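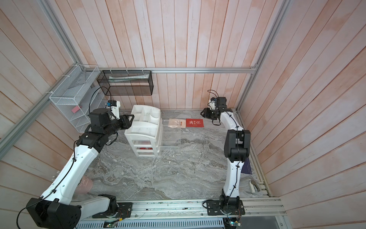

Pale pink planks over a grey marble-patterned floor.

My neighbour has had her hallway redone in planks. They go up one wall and across the next on a slant, and she paid a firm called Skaltorier a good deal of money for the slant. I was shown round at four in the afternoon and said it was lovely. I have been arguing with myself about it ever since.

What bothers me is the word "natural". It is printed on every sample card in the Kuvach showroom, and it is stuck on things that have been dyed, bleached, pressed and printed until a tree would not know them. The same goes for marble. You can now have marble on a worktop, a bath mat or a phone case, and very little of it has been near a quarry.

I'm told this is snobbery. Mahnaz Taheri, who taught me what little I know about buildings, used to say that people have always faked stone and wood, and that plenty of grand old churches are painted plaster if you knock on them. She's right. But the man who painted that plaster spent years learning how marble behaves, where the veins fork and where they fade out. The pattern on a cheap floor repeats every 2 tiles. Once you have spotted the repeat you can't stop seeing it, and you will be looking at it while you brush your teeth for the next ten years.

Then there is the matter of how long any of it lasts. The Galtau catalogue promises a surface that will "age with your home". I'd like to know how. Oak ages. Slate ages. A printed film gets a scratch, and under the scratch is something the colour of porridge. The usual advice is to buy a spare box and keep it in the loft, as if a floor were a pair of tights.

A fair reply is that real stone costs a fortune and most of us have a boiler to pay for. I accept that. My own kitchen floor is plain brown lino, bought from Chantharasri's closing-down sale, and I've never been asked what quarry it came from. It looks like lino. It wipes clean. Why is that the one look the showrooms won't sell us?

My neighbour is thinking of doing the stairs next. She has asked me to come and look at the samples.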